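Sorting bins by colour, second attempt

4 October 2024

The first bin system at Ruston lasted until February. It used printed labels, and the labels peeled. The replacement uses colour only: a set of slotted plastic baskets from Hukdale, one colour per category, kept on the benches where the small parts get used.

Rules so far. Orange is for anything still to be sorted. Black is for sorted items waiting to go back on the shelf. Blue crates stay off the tabletops. Cups have their own bench and don't go in baskets at all, as they stack badly and tip the lighter stuff out.

The slots are the weak point. Anything thinner than a pencil works its way through, so I cut 2 liners from an old Girberg shelf mat. They fit well enough – the corners still lift.

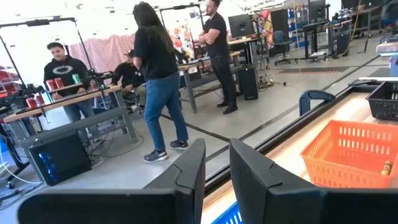

Orange basket on the near table, black one behind it. Red and green cups on the far bench.

Next job is a liner for the blue crate. The mat offcut is 30 cm wide and I haven't measured the base yet.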